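Keeping a two-finger gripper in good order: workshop tips

Our small cell in Treltville has one arm with a Trummer gripper, and it works at a cabinet where the opening is narrow. After some years with it I have written down what helps me. Maybe it helps you also.

Clean before you grease. Wipe each link with a dry cloth, then look at the pins. Old grease holds dust, and new grease on top of it makes a paste. I put one small drop at each pin and move the fingers by hand, with the power off and the air closed.

Check the fingertips every 1,000 cycles. If one tip is more worn than the other, change both. Mixed tips pull the part to one side.

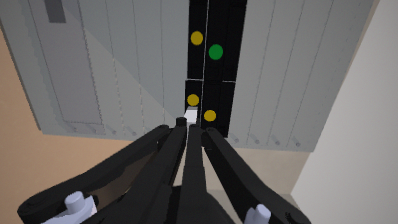 For a narrow opening, teach the approach point 40 mm before the cabinet and go in slowly from there. The outer arms are wider than the fingers, so try the path once with the fingers open and once with them closed. I simulate it first - it is cheaper than a bent link.

Do not tighten the base screws with the gripper hanging. Put it on the bench, tighten a little on each side, then measure again.

Write the cycle number in a notebook when you change something. My last tips from Oklow were changed at 867 cycles, the pair before at 422, and without the notebook I would not have seen that the closing force was set too high.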